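Stiltcombe Soup Swap: Frequently Asked Questions

How does it work?
Bring one pot of soup, sign it in at the door, and take home as much as you brought. Doors open at 5.

Do I need my own bowl for tasting?
No. We put bowls out. 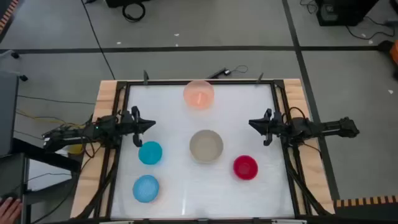 Maxine Halliday asked whether she could bring a frozen batch. Yes, if it is fully thawed and reheated at home first.

What do I write on the label?
The name of the soup, the date you made it, and every ingredient, including stock cubes. List nuts, milk, wheat and celery on the top line.

Can I bring a meat soup?
Yes. Meat soups go on the left counter and have their own ladles. Tasting portions are small so that everyone gets a turn.

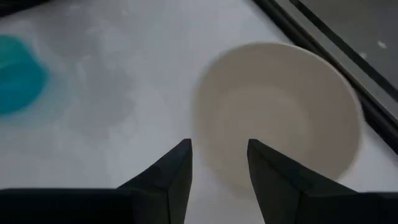 Please don't go back for seconds until the first round is over.

Is there parking?
The McAlister lot has 118 spaces and is free after 4. Use the side entrance.

Who do I contact?
Kirsty Cosgrove, at the front desk.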